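From: Nulldale Traders list
Date: 2022-03-05
Subject: Re: Directory listings for the new season

> Pomer have put the directory rate up to 102 for a quarter page. For that
> we get our name, a phone number and a line of text, which last time they
> ran under Pet Supplies. Is anyone else still paying for this? We sell
> hinges. Also, does the deadline mean the day they print or the day they
> say they print?

We're still paying, mostly out of habit. Our entry has said "Keys Cut While You Wait" since before we had a key machine, so for a few years it was accurate only about the waiting.

On the deadline: it's the day they say. I sent a correction one day after that in December and it went in the edition after next, next to the thing it was correcting.

As for whether it works, I kept a tally by the register last year. The directory went to 887 addresses, and 3 people mentioned it. One of those wanted the pet shop, so that may have been your customer. I gave him directions and sold him a mop.

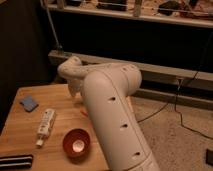
The alternative is the Ramusia window cards, which are cheaper and which people do read, if only while they're waiting for the bus. You write your own text, so any mistakes are at least yours. Polishchuk has had the same card up for ages (curtain poles, blinds, lamps rewired) and tells me the lamps bring in more than the other two together. The cards fade badly on the sunny side, so ask for the left window.

What I'd suggest is a shared half page with Pomer, if four or five of us want in. Hardware, flowers, housewares, the clock place if they answer email this year. They quoted me 812 for all four quarters on the half page, split however we like - and they'll put a proper heading over it. I'd like that heading in writing before anyone hands over a check.

Reply to the list if you're interested, with the exact wording you want printed. Please spell out your opening hours. Last time someone sent "usual hours" and that's what they printed.

And if anybody has a spare sandwich board, ours blew into the creek again.

-- 
Nulldale Hardware & Housewares
Keys cut while you wait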